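Sleep and Small Rooms: What 77 Students Told Us
Tanner Arsenault, 13 January 2018

Our group wanted to know if the size of a bedroom changes how well people sleep in it. I got hooked on this topic fast - everyone has an opinion about their own room! We gave a paper survey to 77 students living in the Bastitz and Vandero halls, then asked each of them to keep a sleep diary for three weeks. That gave us 1,183 usable diary entries, way more than we had hoped for.

The smallest rooms put the bed right next to everything else, even the laundry machines.

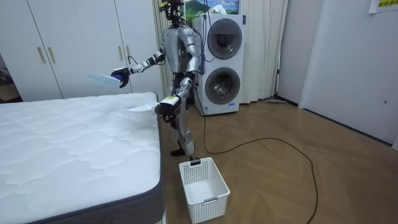

Bed and stacked washer-dryer in one small room.

We expected noise to be the top complaint. It was second. Light came first, mostly from hallways and phone chargers, and the students in the Vandero corner rooms (two windows each) wrote about it nearly every night. Li, who typed up the diaries, spotted that bedtimes moved later before a quiz and stayed late for days afterward. I loved that part of the data, and we would like to run it again in May during finals.

Mattresses came up less than we thought they would. A few people wrote about dust or crumbs in the stitching, and most said theirs was fine. 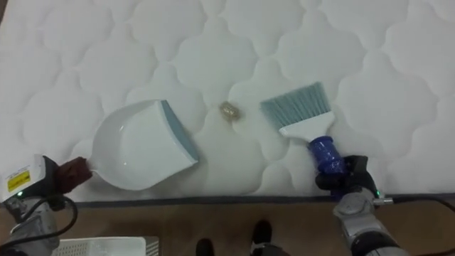

Problems With Our Method
Diaries were filled in by hand, often the next afternoon, so the wake-up times are a bit fuzzy. We also had no students from off campus.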